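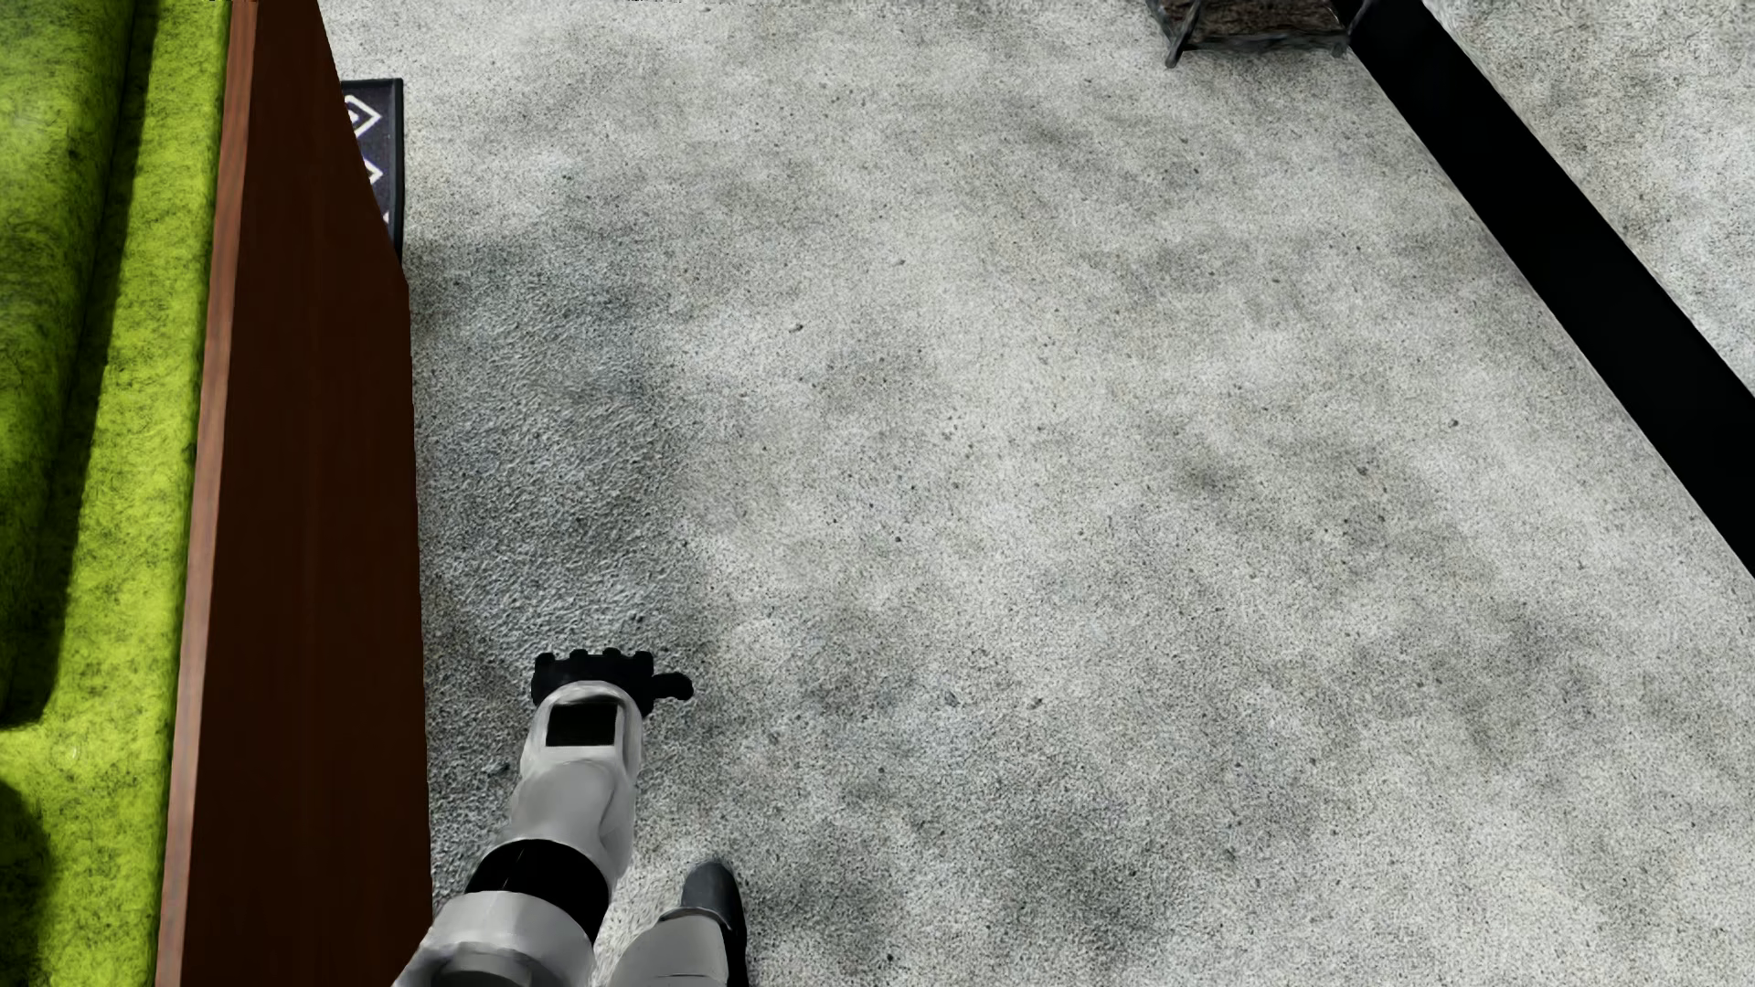 Tomos Mostyn wrote that a dye-sub printer rated for 200 prints per roll will never give you 200 at a wedding, and that anyone quoting a couple on that basis is going to run dry before the cake. I'd like to know how others budget media, as my numbers don't match his.

My setup is a Fidden 6 inch printer, tablet on a stand, Curano booth software. Last job: 82 sessions, two copies each, one roll, with prints left over.

bastos_m
Two copies each is 164, so yes, you had margin. Tomos is talking about open reprints. If the guest can tap Print Again, the session count tells you very little. Turn it off, or cap it at one per session under Output, Limits.

tmostyn
Correct. I should have written that out. My case was the default profile with no cap. Also the Fidden feeds a few blanks every time the door is opened, and those come off the counter. Open it five times in an evening and you lose most of a table's worth of prints.

B. Azevedo
Disagree on the blanks. Mine only feeds them on a power cycle or a ribbon change. Opening the door with the power on does nothing to the counter. Which firmware?

tmostyn
Whatever it shipped with. I don't update in season.

B. Azevedo
Then update it. The door behavior was changed.

tmostyn
The last update I ran on a booth printer dropped the 2x6 cut option and I had to trim strips by hand at a reception. I'll do it in the winter.

henrique_m
Original poster here. Reprints are capped at one on my profile. Separate question while you're all in here: has anyone got the Curano queue to survive a Wi-Fi drop? Tablet loses the printer, jobs show as sent, and when it reconnects almost half of them never come out. The log says "spooled" for all of them.

bastos_m
Use a cable. USB-C to Ethernet adapter into a small travel router, printer on the same router, no internet connection. I use the Neves one, it takes power from the same strip as the printer.

henrique_m
The stand has no cable path. The column is closed at the bottom.

bastos_m
Then run it down the back and tape it. Black cable on a black stand is fine at 6 feet.

Armindo S.
A cable is overkill for this. Set the printer to a fixed address and raise the queue timeout from 5 seconds to 60. The jobs are being marked as sent when the socket opens, before the printer confirms. I had the same fault with Farnetti software and the fix was the same setting.

bastos_m
A longer timeout hides the fault. If the venue has 200 phones in the room, the radio is the problem.

Armindo S.
It doesn't hide it, it holds the job until the printer answers. Guests wait a bit longer. They're standing there writing on the next photo anyway.

henrique_m
Fixed address is set now. I can't find a timeout anywhere in Curano, only "retry count".

Armindo S.
Advanced, Devices, long press on the printer name. It's not in the manual.

henrique_m
Found it. It was on 5. I have a job in September with the same room layout, so I'll run 60 there and keep the cable in the case.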